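Week 6 notes: Collecting demonstrations

Reading before lab: the Kaushik handout, sections 2 and 4. Bring your lab notebook. Groups that have not signed the safety sheet can watch but not drive the arm.

Where we are

Last week we trained a small policy on a set of examples that was handed to you. It did well on the positions it had seen and poorly on the rest. This week is about where those examples come from. You will record your own, and in two weeks you will train on them, so the mistakes you make now will come back to you.

Terms

Episode: one recording from a start state to an end state, with one instruction attached.
Demonstration: an episode in which a person drives the arm and the task gets done.
Start state: the arm pose and the position of every object at the moment recording begins.
Coverage: how much of the range of start states your set includes.
Operator: the person driving the arm.

What a task set looks like

Each group gets one task family. A family is a verb, an object and a destination, for example "put the carrot in the pot." The object and the destination stay the same through your whole set. The start state does not. Each group records 80 demonstrations, and the pooled class set comes to 500 with the episodes kept from April.

Write the instruction before you record. If you write it afterward you will tend to describe what you did, including the accidents, and the text will drift from one operator to the next. Use the same verb each time. "Put" and "place" are the same to you and are two different strings to the logger. We will add rephrasings later, in one pass, for the whole class set.

Start states

The most common fault in student sets is that the objects hardly move. An operator finishes an episode, sets the object back where it was, and presses record. After an hour the set holds one start state many times over. A policy trained on it can ignore the camera and still score well on your own held-out episodes, which came from the same hour.

Use the placement sheet. It divides the reachable area into cells, and you tick a cell each time the target object starts there. Rotate the object too. A long object lying at a slant calls for a different wrist angle than the same object lying straight across, and the policy has to see both.
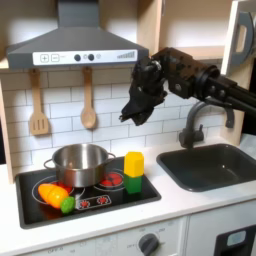 Ruby-Lee Dunstan asked why we bother with objects that have no part in the task, when a bare counter would give cleaner examples and faster recording. Her group had timed it and found that resetting the extra objects was most of their session.

The answer has to do with what you want the policy to learn to leave alone. With a carrot and a pot and nothing else, "go to the thing that is there" solves half the problem. Put a couple of stacked blocks next to the pot and the policy needs some way of telling one object from another. The blocks also take up room, so the arm has to come in from a direction that clears them. Both of these matter at test time. Bare counters are fine for checking your setup, but do not put those episodes in the set.

The follow-up question was whether the extra objects need to move as well. Yes, though less often. Change them every 10 episodes and write the change in the log. If they never move, the policy may use them as landmarks, and then it fails the first time somebody tidies up.

Driving the arm

Start from the home pose unless the sheet says otherwise. Keep the gripper open and clear of all objects when you press record. Move at a steady pace. Pauses are worse than slow motion — a pause puts a run of frames in the data where the right action is "do nothing," and a policy that learns this will stop at that spot and stay there.

Approach from above where you can. Come down, close, wait for the fingers to settle, lift straight up, then travel. Lift high enough to clear the rim of the pot before you move sideways. If you bump the pot and it shifts, keep going if the task can still be finished, and mark the episode "contact."

Swap operators every 10 episodes. People have habits, and one person's habits should not be the whole set.

Failures and recoveries

Three cases, handled differently.

A missed grasp followed by a good one, in the same episode: keep it, mark it "recovery." These are useful. The policy will miss too, and it needs to have seen what to do next.

A drop outside the reachable area: stop, mark it "fail," do not reset and continue inside the same recording.

An operator error such as the wrong object or the wrong instruction: stop and mark it "void." Void episodes stay on disk but are left out of training.

Do not delete anything during the session. In the Cuvport set we looked at in lecture, failed episodes were erased as they happened, and no one could say afterward what the success rate of the operators had been.

The log

One line per episode: episode number, operator initials, cell, object rotation, mark, and a comment if needed. The Drolero recorder fills in the time and the episode number. The rest is by hand. Check after the first 2 episodes that both camera streams are being saved and that the joint readings change when the arm moves. Then play one episode back from start to finish before you record any more.

To hand in

The raw folder, the log, the placement sheet, and one page on coverage. On that page, say which cells are thin and why. Upload to the Deltevis share by Sunday, October 9, 2022. Name the folder with your group letter and the task verb, no spaces.

Next week: filtering, splitting by session, and why a random split gives you a number that is too high.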